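Nota de Eilif Tangen, dom 24 de marzo: esta ficha sustituye a la anterior. Si usted tiene una copia vieja, por favor bórrela.

# Bridero: ordenar la mesa de cocina

## Qué contiene

Bridero reúne 29 sesiones de una tarea doméstica muy común: recoger y ordenar las cosas pequeñas que quedan sobre una mesa después de cocinar. Los objetos son de uso diario y no fueron elegidos por su forma. Hay cuencos, paños, utensilios de metal y vasos ligeros.

Cada sesión tiene una carpeta propia:

- `mesa/`: los objetos que están sobre la mesa principal
- `sala/`: vistas generales del lugar
- `notas.txt`: comentarios de quien ordenó, en español o en noruego

## El lugar

La sala tiene pilares blancos, una escalera oscura y un altillo con barandilla. La mesa de trabajo es blanca con vetas negras, y en su borde lejano se ponen el cuenco, el paño amarillo pálido y el utensilio de mango plateado.
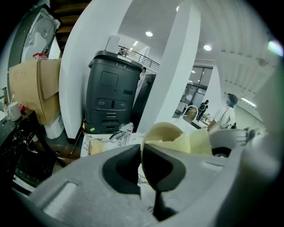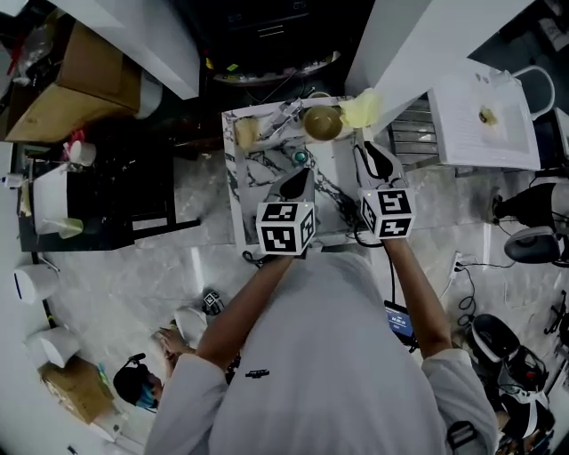

## Cómo se anota

Se usan 4 etiquetas: `recipiente`, `tela`, `utensilio` y `otro`. Un paño arrugado se marca siempre como `tela`, también cuando está dentro de un cuenco; en este caso se marcan los dos. La etiqueta `otro` es para las cosas que no supimos nombrar con seguridad. Prefiero tener muchas de estas que un nombre equivocado.

Cada carpeta fue revisada por 2 personas. Si no estaban de acuerdo, quedó escrito en `notas.txt` con la palabra DUDA.

## Problemas conocidos

- En la carpeta `nanent_b` faltan las notas.
- Los nombres de archivo con tilde dan error en algunos sistemas. Lo voy a corregir en abril.
- El archivo `lista.csv` usa punto y coma como separador.

## Uso

Se permite el uso para estudio y enseñanza. Para otros usos, escriba antes a Eilif Tangen.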